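Re: Can any arm put cutlery away yet?

d_gronow
Senior Member
Posts: 409

The Grokex people keep saying household sorting is solved. I don't see it. Plates, maybe. Thin sticks in a bundle, no. Has anyone run chopsticks with a parallel gripper and gotten numbers worth posting?

o_ekpo
Depends what you call solved. We trained on 2,000 demos in Pletham, all hand-held gripper, all tabletop. Single spoon into an open compartment is fine. Chopsticks are a different problem. The pads close on two or three when the policy wanted one, and wrist video doesn't separate them well when they lean on each other.

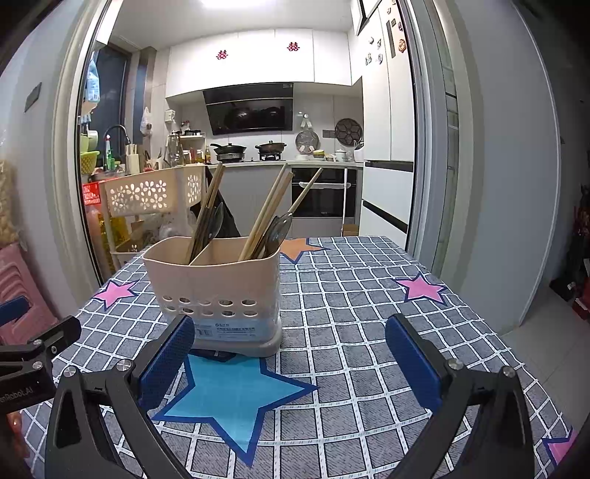 The other issue is depth. Dark sticks and light sticks don't fail the same way on our stereo setup, so a mixed holder is harder than either kind alone. We got 8 clean single picks out of 20 – same pads, same holder position.

modupe_b
8 of 20 is not a chore. A kid does it in one pass while talking.

o_ekpo
Agreed. I posted it as a baseline.

F. Abubakar
Disagree with the framing. Why single picks? Grab the bundle and move the bundle. We pack dowels at the Rothe shop with a two-finger gripper and never singulate. Compliance in the pads does most of the work.

d_gronow
Dowels are one diameter and yours arrive aligned. Chopsticks taper.

F. Abubakar
Ours arrive in a bin, not aligned. Taper I'll give you.

amarachi.obi
What's the pad durometer? Softer pads fixed half of this for us in Claltville, but then spoons rotated in the grip.

o_ekpo
Don't have it here, will check the order sheet tonight.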